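# The Long Way Round the Saturday-Sized Shop

My mother did all her grocery shopping on foot, and for years I thought this was a kind of punishment. It was 410 steps from our door in Dukport to the corner market, uphill on the way home of course, and she would stop to talk at nearly every gate along the way.

I live in Plillano now, where the stores are big and the parking is free, and for a long time I drove like everyone else. Then last May my car spent 2 weeks in the shop – a bad time for it, I thought – and I started walking to the little grocery on the square.
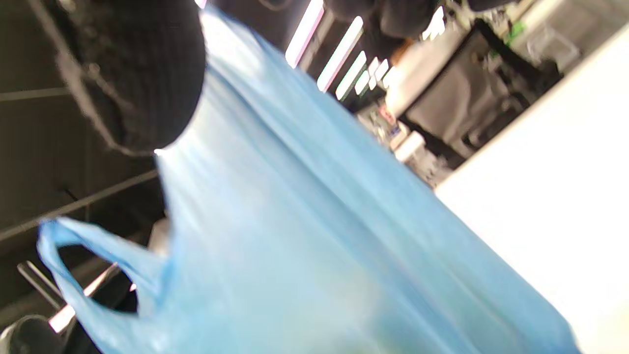

*Photo: Urbonaitė / Eltlow*

I bought less, for one thing, having only my own two arms to get it home. I learned which peaches to leave until tomorrow, and that the bread comes out at four. It takes me 40 minutes there and back, more if the neighbors are out on their porches, and I've come to hope they are. The car has been fixed for ages, and I still take it out for cat litter and potatoes.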